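The keys came to me in a coffee can, which is how Anselmo Collado kept everything. Screws, stamps, his teeth once, for an afternoon. He'd run the locker hall at the Sornau ferry building since before I was born, and when he moved across the water to Stilport to live with his daughter he set the can on my desk, patted the lid, and said, "They all fit something." Then he went and caught the Miranda, the four-twenty, and stood at the rail not waving.

So I had a can with 100 keys in it and until Sunday to get every door open. After Sunday the lockers were going to a school, and the school wanted them cleared, and Irine (my boss, also my cousin, it's a small town) wanted me to be the one to clear them. I said why me. She said I was young and had good knees!

I should tell you how it's laid out. You come up from the pier, go through the glass door, and the lockers start right there by the frame, so close that if you've got a suitcase you have to turn sideways. Collado put red tape on the glass after a man from the Miranda walked straight into it with a birthday cake. He was very proud of that tape. He called it the safety program.

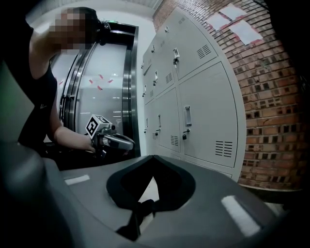 *The safety program, all four pieces of it, with the lockers just off to the right.*

The first day I thought I'd be done by lunch. I had the can under my arm and a trash bag and a radio. I tried a key, it didn't turn, I tried another. You get into a rhythm with it and the rhythm is no, no, no, no, no, and then a yes so small you nearly miss it and go past. I got three doors in the morning. In one of them there was a pair of swim goggles and a paperback about bees. In the next, a single boot. The third had a jar of plums with a label in somebody's grandmother's handwriting, and I'm sorry to say I ate one, and I'm still here.

Irine came by at two with sandwiches and looked at my three doors.

"He must have had a system," she said.

"He had a can."

"Call him."

I didn't want to call him. He'd been gone nine days and I had this idea that he was sitting in a chair over in Stilport, waiting for the phone to ring about the lockers, and that if I rang about the lockers he'd be so happy that I'd never get off the line. Which is mean, I know. I called him that night and his daughter picked up and said he was out dancing.

Dancing! I'd never seen the man walk quickly.

He called back at ten, out of breath. I asked about the system and he said, of course there was a system, the keys were in order. I said they were in a can. He said they were in order *in the can*, the one on top was the first door and you worked down, and had I tipped them out?

I had tipped them out. I'd tipped them out onto the floor so I could see them better.

He didn't say anything for a bit. I could hear music on his end, an accordion I think, and somebody laughing.

"Well," he said, "try 69 for me. That one has a tag on it. I'd like to know."

"Know what?"

"If it's still there," he said, and then somebody pulled him away and that was that.

I didn't sleep much. There's an old story in our family that Collado won some 4,000 on a horse the year Irine was born and never spent a cent of it, and everybody has a theory. My uncle's theory is the roof. My mother's theory is a woman in Stilport, and with the dancing I had to admit she'd moved up in the rankings. I lay there thinking about a locker with a shoebox in it, and then about whether I'd tell Irine before or after I counted it. After, probably. I'm only saying what I thought.

In the morning I was in the hall before the first boat. The tile's slick at that hour when the mop's been over it, and I went along in my socks with the key in my fist, the little paper tag sticking out between my fingers. It went in like it had been oiled, and it turned first try, the only key in the whole can that ever did that for me. 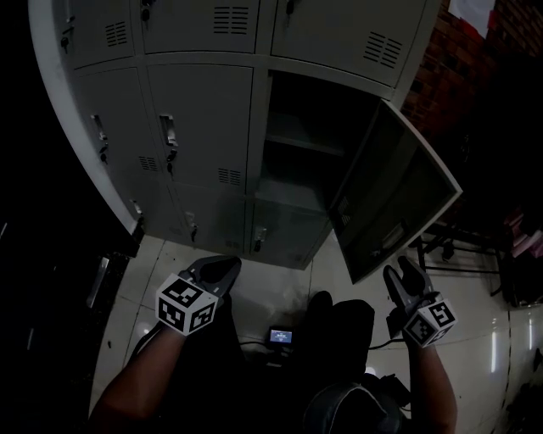

A shelf, and dark above the shelf and dark below it. I put my hand in up to the shoulder and felt along the back, and then I felt along the underside of the shelf, in case of an envelope (I've seen movies). Nothing. My fingers came out gray.

I sat down on the tiles with my back against the lower doors and felt pretty stupid, and a bit sad too, mostly for him. Somebody had gotten in there years ago, I figured, and now I'd have to be the one to say so. I thought about lying. I thought about saying I couldn't find the tag.

The Miranda came in at eight and let off a dozen people and they all went around me. A little girl asked if I was locked out. I told her sort of.

I called at noon, when I guessed he'd be up.

"It's empty," I said. "I'm really sorry. I checked all over."

"The shelf's there?"

"What?"

"The shelf. Is it straight?"

I leaned back and looked. I said it seemed straight to me.

"Ha!" he yelled, so loud I had to hold the phone off. "They told me it wouldn't hold! The old one rusted out and they said get a man from the city, and I said a man from the city wants 100 for a shelf, I'll cut one myself. That's my shelf. Put something heavy on it."

"Like what?"

"You've got shoes?"

My shoes were over by the glass door. I went and got them and set them on his shelf, and then the radio, and then what was left of the plums, and I told him each thing as I put it up. He made me wait a minute, to be sure. You could hear him breathing through his nose.

"And?" he said.

"Still up."

"Tell Irine."

I said I would. I asked him about the horse while I had him, I mean I just came out with it, and he said what horse, and then he said his soup was getting cold and I should try the short keys on the bottom row and not force them.

I tried the short keys on the bottom row. Second one in, a door came open and a whole umbrella fell out on my foot.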